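Kabel, Schrauben und ein viel zu langer Nachmittag

So, die Zweiarmzelle läuft wieder, und ich habe endlich Zeit zum Schreiben! Im Mai hatte ich ja gejammert, dass der rechte Arm beim Ablegen immer ein kleines Stück danebenlag. Erst dachte ich an die Kalibrierung (denkt man ja immer zuerst), dann hatte ich die Handgelenkkamera in Verdacht, und am Ende war es eine lockere Schraube am Greiferhalter. Eine! Dafür habe ich drei Abende lang Parameter verschoben.

Anca Preda hat mir dann geraten, alles einmal von vorne durchzugehen, mit dem Drehmomentschlüssel in der Hand und dem Laptop zugeklappt. Also Kabel ab, Finger runter, Flächen sauber wischen, Finger wieder drauf, Schrauben über Kreuz anziehen. Danach Nullpunkt neu setzen und ein paar Griffe im Schneckentempo fahren. Zum Testen nehme ich am liebsten die rote Flasche, die ist rund und glatt und verzeiht einem gar nichts.
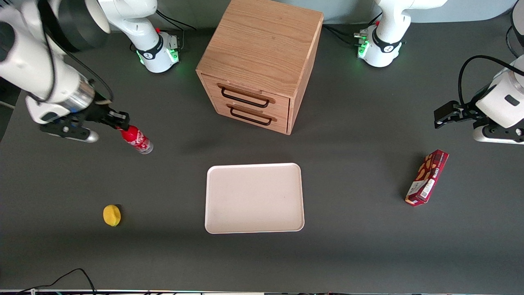

Beim Kabel am Arm war ich übrigens jahrelang zu geizig mit der Länge. Sieht ordentlich aus, wenn es stramm anliegt, aber sobald sich das Handgelenk weit dreht, zieht es am Stecker, und irgendwann hat man Aussetzer, die man nie wieder nachstellen kann. Jetzt lasse ich eine Schlaufe stehen und drehe jedes Gelenk einmal von Hand bis kurz vor den Anschlag, bevor ich den Kabelbinder zuziehe. Skarphéðinn Thoroddsen schwört auf Klettband, und ich gebe zu, beim nächsten Umbau wäre ich damit schneller gewesen.

Dann die Kamera am Handgelenk. Wer den Greifer abgebaut hat, muss die Zuordnung von Kamera zu Greifer neu einmessen, da führt kein Weg dran vorbei. Ich habe 27 Posen aufgenommen, ein bisschen aus jeder Ecke des Tisches, und die zwei schlimmsten Ausreißer rausgeworfen. Wichtig ist mir, dass die Fingerspitzen im Bild bleiben, auch wenn das unten ordentlich Platz wegnimmt. So merke ich sofort, wenn sich wieder etwas verschoben hat. 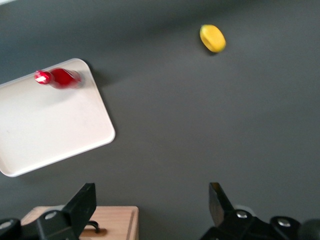

Den Fokus stelle ich inzwischen fest ein und klebe einen Tupfer Schraubenlack drauf. Mit Autofokus hatte ich es lange probiert, aber der pumpte bei jeder Bewegung, und dann passte die ganze schöne Einmessung nicht mehr. Die Belichtung ist auch fest, was abends nervt, weil ich dann die Deckenlampe anmachen muss.

Gestern bin ich bei Griff Nummer 538 ausgestiegen, ohne Nachjustieren! Als Nächstes will ich mir die Fingerbeläge vornehmen, die rutschen mir noch zu gern auf glattem Karton. Falls jemand von euch einen guten Gummi kennt, der nicht gleich schmiert: ab damit in die Kommentare, bitte mit Dicke.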